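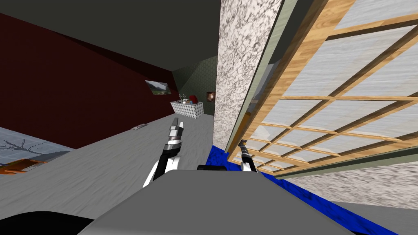 Getting a room ready for a two-armed home helper

Household tips by Raili Pesonen
Updated 2/28/26

Bidetti rents out a two-armed tidying robot by the month, and the hire comes with a planning service that lets you try your room on screen before the machine is delivered. You send in measurements, the service builds a simulated version of the room, and you watch the arms at work in it. I have used the planner for two rooms and had the robot itself for one full hire. These are my notes, mostly on the housework side, for anyone thinking of doing the same.

The planning pictures are computer renderings, and they come out at odd angles. The room in this one has a red wall, a green papered wall at the far end and a pale grey floor, with a small flat grey thing lying on the floor near the foot of the red wall. It could be a remote control or a thin box. Small flat things like that are what you should be thinking about before you book.

Measuring up

Measure the floor at skirting level and again at the height of your knee. Old houses are rarely square and the planner wants both figures.

Write down the width of every gap the robot will have to use, with doors open as far as they really go. My hall door stops 15 cm short of the wall because of the coat hooks behind it, and I had to send the plan back when I remembered.

Put in the furniture you use every day, including beds and floor mats. Leave out chairs that move about. You can add one or two later to see whether the route still works.

Small things on the floor

Flat objects are the slow part. The arms end in fingers, and fingers need an edge to get hold of. On my bare floor the robot managed a paperback well and a slim remote badly. It pushed the remote along until it met the wall and then got a finger under it.

If something flat always ends up on your floor, give it a cover with some thickness. A knitted sleeve on the remote was enough in our house. A strip of felt stuck to the underside also works, and it stops the scraping noise.

Coins, hair grips and screws should be picked up by hand or swept before you start a session. The same goes for anything sharp.

Rugs, runners and edges

A strip of carpet along a window or wall is fine if it lies flat. Tape the corners with double-sided carpet tape, and press the tape down the evening before. Fringes should be folded under and tacked with a few loose stitches, which you can snip out when the hire ends.

Strong colours help. A bright blue runner against a grey floor is easy to mark on the plan, and you will find it easier to say "stop at the blue" than to give a distance.

Screens and lattice windows

Go carefully with anything that has thin wooden bars and a pale panel behind them, whether the panel is frosted glass or paper. Set a keep-away strip along the full length on the plan. I used the widest setting and never regretted it.

Dust the bars yourself with a dry paintbrush, top rail first. For paper panels use no water at all. For glass, a barely damp cloth wrapped round one finger gets into the corners.

Low cabinets and what stands on them

Ornaments on a low cabinet are best grouped at one end, leaving the other end clear as a place to put things down. Pots go at the back. A blob of museum putty under each small piece holds it, and the putty comes off with a twist.

Cushions are the easiest job the robot has. Bowls are harder, and shallow bowls are harder still. Mark them as "leave alone" in the planner.

Pictures on the wall

Small framed pictures near a route should hang from two hooks, not one, so that a knock doesn't leave them crooked. Put a dot of felt behind each lower corner.

Wiping down

The body and arms pick up dust quickly. Switch off, wait until the arms have settled, and use a dry microfibre cloth. Do the ridges of the fingers with an old soft toothbrush. No polish, as it makes the grip slippery for days.

What it costs and how it compares

My hire came to 368 a month with the planner included. There is a deposit of 200, returned when the machine goes back undamaged. Benier does a cheaper one-armed model, but there is no planner with it and you set everything up by walking it round the room. Wattanapong's kit has to be put together at home and I gave up on the instructions.

Bidetti's delivery to Bamport was prompt. The plan took 3 days to come back, and changes after the first one are charged for, so check your measurements twice.

I would hire it again for a month of clearing out. For ordinary weekly tidying in a small flat it is slow, and a basket by the door does much the same job. I have it booked again for part of March, when the back bedroom is being emptied, and will add notes on wardrobes and bedding to this page after that.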